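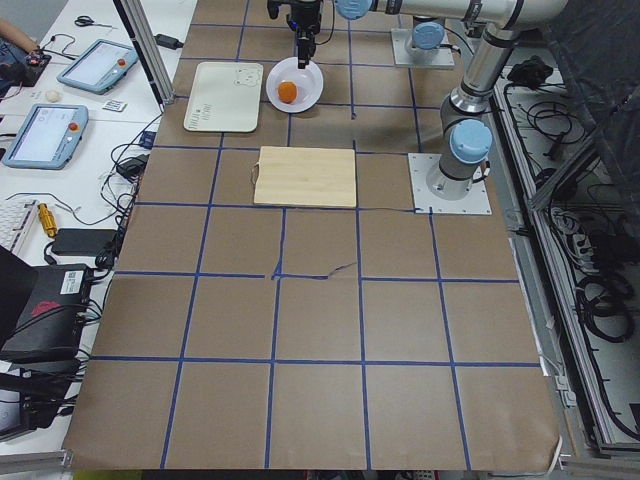 Costby, August

Week two of collecting examples for the fruit task. We want 700 good ones before the training starts and we are at 201 this morning. Slow, but last month I would be happy with 40.

For those who asked: one example is one full run, driven by hand from start to finish. I move the arm, the computer saves the joint angles and the pictures, then I write one line of text and we set the table again. A bad run I keep too, in a separate folder. Botora (our training code) can use them later, I hope.
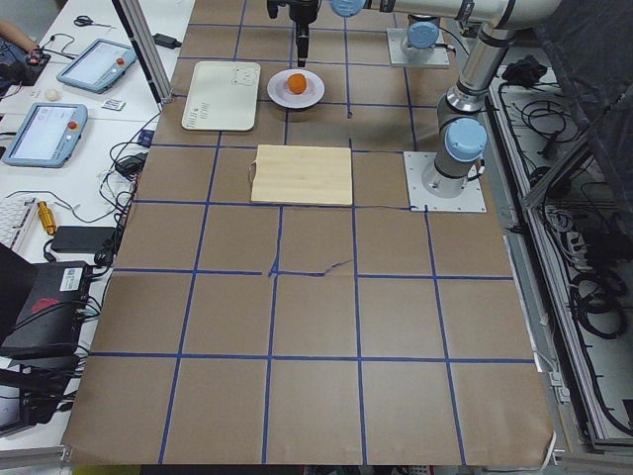

Variety is my biggest worry now. If every start looks the same, the model learns the place and does not look at the object. So we change small things between runs. The blue tape helps me a lot with this, I choose the square from a list and do not trust my own taste. Under the orange fruit we use a bowl in one set and a flat plate in another, and the grip height must be different for each. I was lazy with this in the first set and had to repeat 5 runs.

Someone from Nenura wrote to me that they shuffle the order of tasks every hour. We will try it after lunch. My hands will also be glad of the change.

If you have a good way to label the half-failed runs, please tell me. Pesonen format or plain text, both are fine for me.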